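orkwood-readers mailing list archive
Subject: Re: Reading Zirovia out loud, and is it too long?
Month: September 2025

Hello again dear Orkwood readers,

I have been meaning to answer this one properly all week, and every time I sat down to it the phone rang or the beans needed picking, so please forgive the wait. It's a lovely question and I think a few other people have been wondering the same thing quietly, so I'm answering to the whole list. I'll leave the original message in so that those of you who delete things as you go (you know who you are, and I envy your inboxes) can follow along.

> Hi everyone, I'm fairly new here and joined in March after
> the poetry evening. I see that Zirovia is the fall book and
> that we'll be reading it out loud together at Desmet instead
> of at home. I bought my copy and it is 357 pages! I did a
> little test in my kitchen and it took me forever to get
> through the first chapter, and I had to stop for water.
>
> So my questions are: do we really read every page? Does
> everybody have to take a turn? I have a soft voice and I
> stumble over the place names. And is it all right to knit?
>
> I'm so looking forward to it either way.

First of all, welcome, and yes, please do knit! Half the back row knits. The only thing we ask is that you leave the metal needles at home, which is a rule left over from the winter of the whaling book, when two pairs of them going at once drowned out a very quiet drowning.

Now for the big question. No, we don't read every page. We tried that once with a much shorter novel and by the end there were more chairs than people. What we do these days is split the book into evenings, and for each evening I pick out two long passages and we read those aloud from start to finish, with a break for tea in between. Everything in between you read at home in your own time, or you don't, and somebody will gladly tell you what happened while the kettle boils. I find the people who haven't done the home reading often ask the best questions, so I've stopped fussing about it.

The room at Desmet is ours again for the whole fall, and I'm so pleased, as I've always felt a book sounds different when you're comfortable and a little bit out of your own house.

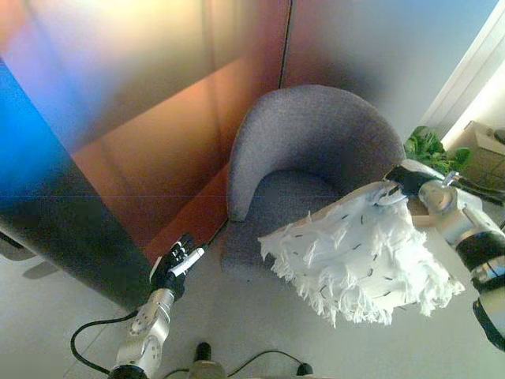
As for taking turns, there's a sheet by the door and you put your name on it if you feel like reading. If you don't, you don't, and you will not be coaxed. I mean that! I went to a reading circle years ago where they passed the book around like a collection plate, and I spent every evening counting paragraphs ahead to see which one would land on me, so I never heard a word of the story. If you'd like to try but the thought of a full passage makes your stomach turn over, tell me beforehand and I'll find you a nice half page with a lot of conversation in it. Conversation is much easier than scenery. Soft voices are welcome too. We pull in closer and people lean forward, and it makes for a wonderful kind of listening.

About those place names. I wrote to Lollska, the press that put out the translation, and got a very kind note back saying that the translator puts the weight on the first part of every name, always, and otherwise isn't bothered. So there you are. Lean on the front of the word and keep going. If you get it wrong, go on getting it wrong the same way all evening and we'll all know which village you mean. I've been saying the name of the river differently from my sister since I was lent the book, and neither of us is going to budge now.

A few words on the book itself for anyone who's still deciding. It starts slowly. There's a wedding that goes on for most of the opening, and a great many cousins, and I had to go back twice to work out which cousin owned the mill. Stay with it. Once the snow comes and the road closes it turns into something else altogether, and the letters in the middle part are some of the best things I've read in years. They were written to be heard, I'm sure of it. Our first evening will take in the end of the wedding and the first letter, so if you only read a bit at home beforehand, make it the chapter with the geese. 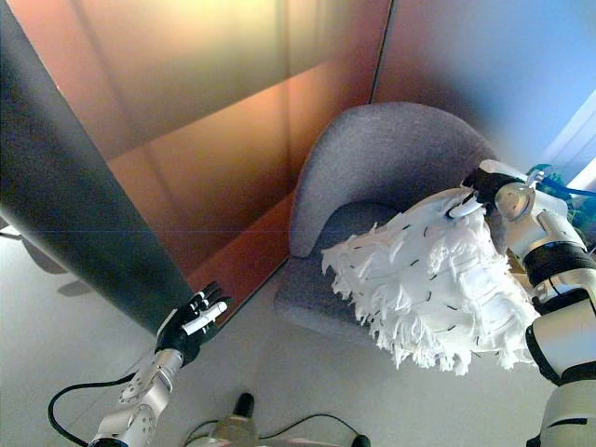 Dark gray panel on the left, at Desmet

One thing I'd like to ask of all of you is a short written response when we finish, to go in the little booklet. Last time we printed 150 copies and they went so fast that I didn't keep one for myself, silly me. Anything up to 500 words is fine. It can be about the book, or about something the book made you think of, or about your own grandmother's geese if you had that sort of grandmother. It doesn't need to be clever. The piece people still mention to me from last year was five lines long and was mainly about soup.

Please send it in the body of an email and don't worry about fonts or margins, as it all gets retyped anyway. 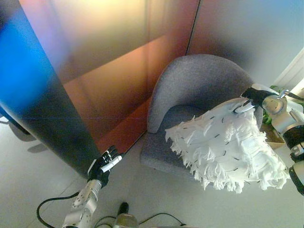
Copies of the book: the library has a couple, and there's a waiting list for them already. The bookshop will order it if you ask, though the clerk spelled it with an S when I called, so check what they've typed. If the price is a stretch for you this month, write to me privately and we'll sort something out between us, no explanations wanted. And if you have finished yours and don't mind pencil in the margins, bring it along on the first evening and we'll pass it on. I rather like reading a book somebody else has argued with.

Oh, and large print! Someone asked about this at the summer picnic and I promised to find out. There isn't a large print edition, I'm sorry to say, but I'm typing up the passages for reading aloud in nice big letters and will leave a stack by the tea things. If you need them ahead of time so you can practice, let me know which evening and I'll mail them to you.

Tea, milk and cups are taken care of. Cookies are not, hint hint. The ginger ones from last spring would be very warmly received if whoever made them is reading this far down.

I think that's everything you asked and a good deal you didn't. Write back if I've left something muddled.

With love to all, and happy reading,
your Orkwood list host

P.S. The chapter with the geese is the third one, in case your edition leaves out the titles like mine does.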